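Manual Skills Capture, Handout 5
Hand-held grippers: the Hasley pair
Imelda Salazar
Notes for the session of 06/04/2018

Before you start

Last time we drove the arm with a joystick and everybody got tired of it inside a quarter of an hour. Today's kit takes the arm away altogether. You hold the gripper yourself, do the job with your own shoulders and elbows, and the recording is what the robot learns from later. I've been looking forward to this one all term!

The kit under review is the Hasley pair: two hand-held grippers, two wrist cords, the cables and a small recording program. We have it on loan from Girkthorpe until July, and I'd like your reviews to be good enough that we can make a real decision about buying. The other option is the Gremov single-hand unit, which some of you used in the fall. Keep that one in mind as you read.

What the kit does

Each unit has two fingers that open and close as you work the handle. The program stores how far apart the fingers are, where the unit is in space, and what its own camera sees. A single run of one task is called an episode. Our shared folder holds 1704 episodes so far, of very mixed quality, and part of your homework is learning to tell the good ones from the bad ones.

The fingers are blocky, with slanted tips and small screw holes close to the ends. I like this design a lot. You can unscrew a finger and put on a different one, and the Frei finger set (soft pads, longer reach) is supposed to fit the same mount. I haven't tried the Frei set on anything heavier than a sponge, so treat that as hearsay until one of you tests it.

Get to know the view from the gripper before you record anything. It's a strange view the first time. You have the two fingers, whatever is between them, and very little else. With the fingers spread over the work surface you mostly get a lot of pale gray, and small marks on the surface suddenly look important. 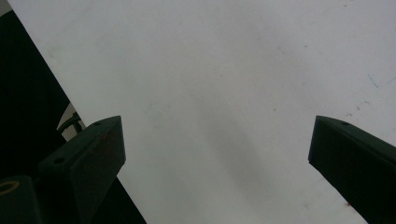
Setting up

1. Put the cord over your wrist first, then take hold of the unit. Do the left side before the right if you are right-handed. Doing it the other way is possible but you will swear.

2. Run the cable back along your forearm. Leave enough slack that you can straighten your elbow.

3. Start the program and open and close each gripper fully. The two bars on the screen should go all the way to the ends. If one stops short, restart that unit.

4. Sit down. You can stand if you prefer, but pick one and stay with it for the whole set, and write down which.

5. Hold both units still over the table until you hear the tone. Then go.

The task for today: bottle into box

The job is to pick up a plastic bottle and put it into an upright carton with the top flaps open. It sounds like nothing. Try it with a gripper and you find out how much your fingertips normally do for you – the small tilt as the bottle goes past a flap, the moment when you feel the bottom and let go.

Points to watch:

Grip the bottle high enough that your jaw isn't inside the carton before the bottle is well down. Beginners grab the middle and then get stuck.

Go in straight. If a flap is in the way, stop and come back up. A clean retry is a perfectly good episode. A bottle forced past a flap is a bad one even when it ends up inside.

Hold the other gripper up clear of the table when it has no work to do. In the view from head height you can see both hands at once, with the left one lowering the bottle and the right one waiting in the air.
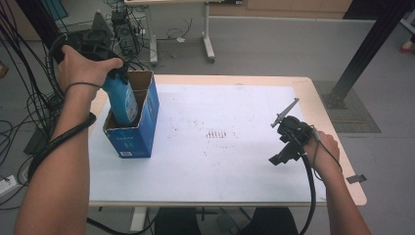

How it compares

This is my own opinion, so argue with me. The Hasley pair is the nicest two-handed kit I've used. The grip feels natural after one practice set, and switching between hands costs you nothing. The Gremov unit is lighter and has a better carrying case, but with one hand you can't steady a carton and fill it, and so many everyday jobs need exactly that.

The weak point is the cables. They are thick, they pull a little on a long reach, and with two of them you need to think about where you sit. I'd also like a louder tone. The manual is 111 pages long and the part you need is the chapter on the handle settings. Read that chapter, please, and skim the others.

Over 2 hours of steady recording, my wrist did start to complain. Take breaks.

For next week

Record a set of your own with a partner. Swap roles halfway. Then write one page on whether you would buy the kit, for which tasks, and what you would change about the fingers. Sketches are very welcome.

Bring your notes on the Frei fingers if you manage to test them.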